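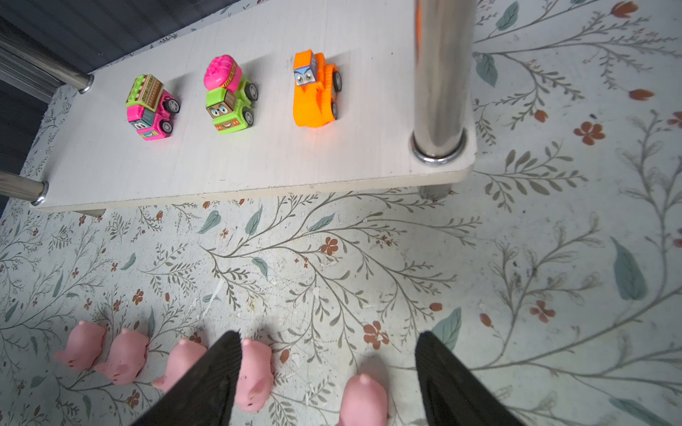 Storage and cleaning of shared toys in a residents' playroom

Harmont Residents' Help Forum > Shared Facilities > Playroom

Posted by CultwoodBlockC

Our building at Cultwood has a ground-floor playroom of 18 square meters, open to all households. The toys in it have been donated over several years. They consist mainly of small plastic vehicles, farm animals, building blocks and a quantity of wooden puzzles, many of them incomplete. The residents' association has been asked to adopt a written policy before October and I have been assigned the first draft.

I would be grateful for advice on the following points. How often should hard plastic toys be cleaned in a room of this kind? Is it acceptable to use the dishwasher in the shared kitchen? Should the association continue to accept donations at the door, or should these be approved first? We have an annual allowance of $1,315 for the room, which must also cover the replacement of the floor mat, so a paid cleaning service is unlikely to be approved.

I have searched the forum and found only the older discussion on bicycle storage, which does not apply.

2 replies

Posted by Uddin House Management Office

Thank you for raising this matter. Our office has administered a playroom of similar size for five years and the policy now in force may be of use to you.

Hard plastic toys are washed every two weeks in warm water with ordinary dish soap, rinsed, and left on a rack overnight. Toys that are likely to be placed in the mouth are washed weekly. When a household reports a stomach illness, all washable items are removed the same day and are disinfected before they are returned. For this purpose we follow the directions on the product label, including the contact time, and rinse afterward with clean water.

With regard to the dishwasher, we permit it for solid plastic items without batteries, metal axles or printed stickers. Small vehicles often have metal axles, and these will rust. Printed faces and other decorations may also fade or peel after repeated cycles. Such items are wiped by hand with a damp cloth and a small brush for the wheels. Animals with a hole in the base should be squeezed out and checked for mold. Any item that shows black residue inside is discarded.

Wooden puzzles must not be soaked. Wipe them and dry them promptly. We discard puzzles with more than one missing piece, and we have received very few complaints on this point.

Donations are accepted only by prior arrangement with the office. We do not accept soft toys, painted items of unknown age, or anything containing small magnets or button batteries. Parts that would fit through a cardboard toilet paper tube are kept out of the room altogether, as children under three are admitted.

We recommend limiting the total number of items on display. Our shelves hold 60 and the remainder is kept in lidded bins in a locked closet, with a change of contents at the start of each season. Bins should be labeled on the short side if they are to be stacked lengthwise. We labeled ours on the long side and had to repeat the work.

A copy of the cleaning log may be requested from the office during opening hours. It has columns for the date, the bin, the method used and initials.

Posted by Jekico_Resident

We just wash ours when they look dirty. The dishwasher is fine on the top rack if you put the little pieces in a mesh bag. I would not spend money on disinfectant. Please do replace the floor mat first, as a worn mat is a tripping hazard and should be treated as the priority in any budget.

Posted by CultwoodBlockC

Thank you both. The point concerning metal axles had not been considered and will be included in the draft. The association will also adopt the rule on prior arrangement for donations. I would welcome the blank log and will write to the Uddin office to request it. The mat has been measured and two quotes are pending.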